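Firnside Snack Parcels – progress report for May

Dear Etornam,

Thank you again for the Larirmont grant, and for your patience while we got ourselves settled into the new room.
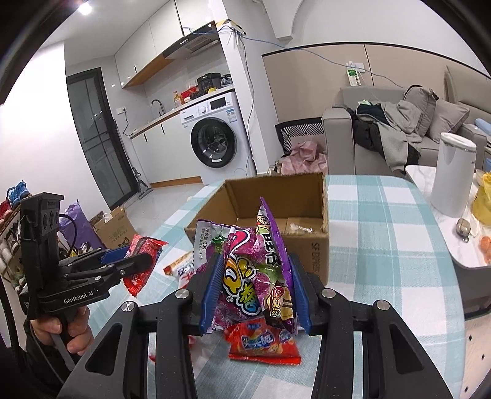
We packed 237 parcels this month, which I'm really pleased with, and that takes us to 600 of the 1000 we promised you (I had secretly hoped for a few more, but there we are). The small bags of candy are still what the children ask for first, and the grape gummies go faster than anything else we buy. We've settled on little packets, the 20g size in the case of the grape ones, as they tuck into the corners of a box so nicely and everyone gets a bit of variety.

Boxes have been our one real saving. We reuse the brown cardboard ones that deliveries come in – a little rough along the top, some of them, but perfectly sturdy – and Nestor Dela Peña has found us a steady supply through Dradeo. The tape bill, I'm sorry to say, went up.

Still to do: 5 drop-off points need confirming, and the Tetteh school would like its parcels before the summer break. I'll send the receipts separately once I've got them into some kind of order.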